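Home News Research Business Events About

Search this site Search

Robots trained on messy tables in simulation learn when to leave things alone

Share 12 Comments 2

A robotics group at Skoteo has published a method that teaches a robot arm to pick one object out of a cluttered table while disturbing the rest as little as possible. The training was done entirely in simulation, and the group says the resulting controller was then moved to a real arm without any further training.

The method is called Lirkalora. It was described in a paper released in July, together with the set of 1488 simulated tabletops used to train it.

Most grasping systems are scored on one thing, which is whether the chosen object ends up in the gripper. A system can do well on that score and still knock over a cup on the way in. The Skoteo group added a second score that measures how far every other object on the table has moved by the end of the attempt. An attempt that lifts the right object but shoves its neighbours is marked down, and one that tips something over is marked down heavily.

Ottmar Reinholz, who led the work, said the team had tried the obvious approach first, adding the penalty from the start of training.

"The arm learned to do nothing," he said. "If you never move, you never knock anything over. It found that out very quickly and stayed there."

The group's answer was to train in two stages. In the first, the controller is rewarded only for picking things up. In the second, the penalty for disturbing other objects is brought in slowly, and it is held back for any object the controller cannot yet lift reliably. Reinholz said the second stage took much longer than the first and accounted for most of the computing time.

The other part of the method concerns how the tables are laid out. Each simulated table is filled from a library of household objects, chosen so that shapes which call for different grasps end up close together. A mug on its side may share a table with a loaf of bread, a patterned box and a flat book. Objects are allowed to lean or lie at odd angles, and the position of the robot's base next to the table is changed as well.

In one of the rendered tables, the open gripper hangs over the gap between a white vase and a metal wrench. Layouts like this are among the harder ones, according to the paper. A narrow-necked object is easy to tip, and a flat tool lying behind it has to be approached from above at an angle that keeps the fingers clear.

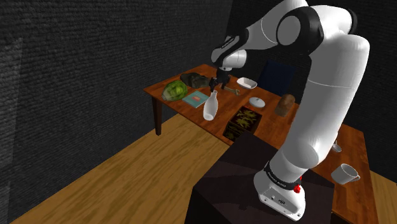

Results on the real arm

The simulated controller was tested on a physical arm at the group's laboratory in Maldonado. The tables were set up by people who had not worked on the training, using objects bought locally that were not in the simulated library.

The paper compares Lirkalora with a version of the same controller trained without the second stage. Both picked up the requested object at nearly the same rate. The difference was in what happened to everything else. The two-stage controller tipped over fewer objects and pushed them shorter distances, and it was more likely to change its direction of approach when the direct path was blocked.

It was also slower. A typical pick took over 10 seconds, and the longest delays came when the arm had to back out and start again from another side. Reinholz said speed had not been a goal, but that it would have to be looked at before anyone used the method in a working kitchen or a warehouse.

"For a person, moving a cup a few centimetres to reach something is fine," he said. "Our controller treats that as a failure, so it will go a long way round to avoid it. We probably need to let it be a bit ruder."

The paper lists several other limits. The simulation treats every object as rigid, so bread and cabbages behave like painted stone. Objects that roll are handled badly, and so are ones with liquid in them, which the simulator does not model at all. Shiny surfaces were a problem in the real tests, where the depth camera sometimes reported a hole in the table where a glossy dish stood. The group dealt with this by adding similar gaps to the simulated camera data during training, and reports that it helped with ceramic objects but made little difference with glass.

Training the controller with flat, plain tabletops gave worse results than training with a mix of wood grains and finishes, even when the real table was plain. The authors do not offer a firm explanation. They suggest that varied surfaces stop the controller from using the table's colour as a short cut for finding the edges of objects.

Next steps

The group plans to repeat the tests with a second type of arm, using a simulator add-on from Lastine that models soft and squashable objects. Reinholz said he expected the penalty to need reworking for those - a bag that changes shape when it is touched has moved by the current measure, even if it stays in the same place.

The table layouts and the code for generating new ones can be downloaded from the project's page. The trained controller is not included for now. The group said it wanted to finish a check of how the arm behaves when a hand enters the work area, something the simulated tables never contained.

Work on that check has started and the results will be added to the paper as an appendix.

Share 12 Comments 2

Previous story Next story Back to Research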